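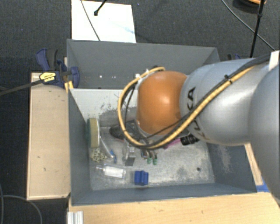 Home Ask Browse topics Garden & Allotment Sign in

Moving an established rhubarb crown – have I left it too late?

Posted in Garden & Allotment, Tuesday, December 19, 2023

Hello all, I hope somebody can put my mind at rest. We're moving house in March, only a short way, from one end of Flemholm to the other, and I'd dearly like to take my rhubarb with me. It was here when we bought the place and it's a real monster now, with a crown wider than a dustbin lid. It has fed us crumble every spring for 16 years and I can't bear the thought of leaving it for people who have already told us they want decking.

My trouble is that the new garden won't be ours until the middle of March, and everything I read says to move rhubarb while it's asleep in winter. Should I dig it up now and keep it in a pot, or leave it alone and take my chances on moving day? The soil here is heavy clay and at the new house it's lighter, with a bit of a slope. I've also got half a bag of Zumia compost left from the summer, if that's any use for potting. Many thanks in advance, and sorry for going on!
– Yoon

sloping_plot
You haven't left it too late at all, so please don't fret. I moved mine in very similar circumstances and it's still going strong. Wait for a day when the ground isn't frozen or sopping, cut round the whole crown with a sharp spade, well out from the middle, and then lever it up from underneath. Get somebody to help you, as an old one in clay weighs far more than you'd think (I had to roll mine on to an old curtain and drag it down the path).

Once it's out, split it. I know it feels cruel, but a crown that age will be glad of it. Go straight down through it with the spade so that each piece has at least one fat pink bud and a good lump of root. Throw away the woody old middle and anything soft or brown. Then pot up two or three of the best pieces, one to a pot, in the biggest pots you can lay hands on, with the buds just showing at the top. Your leftover compost will do nicely mixed with some of your own soil. Stand them outside against a wall and don't bring them indoors – they want the cold.

At the new house, dig in as much rotted manure as you can get, especially if the soil is light, and put them near the bottom of the slope where it stays damper, so long as water doesn't sit there. Now the hard part: don't pull any stalks at all the first year, and only a few the next. You'll have to buy your crumble filling for a while, I'm afraid.

Sinside
just buy a new one, they're cheap and you get fruit sooner

tea_and_twine
I'd agree with the long answer above, except that I wouldn't bother with pots if you can find a big old compost sack. Roll the top down, make plenty of holes in the bottom, and it's much easier to get into a car. Do check them in a dry spell, even in winter, as mine dried out under the eaves and I lost one piece that way.

One other thing, which has nothing to do with gardening. If the house is already sold, have a look at what you agreed about plants. In a lot of sales the things growing in the ground go with the house unless you've said otherwise, so a quick note to the buyers would be sensible. If they're after decking I can't imagine they'll mind, and you could always offer them a piece in case they change their minds. Good luck with the move!

Contact us | Copyright 2023 | Back to top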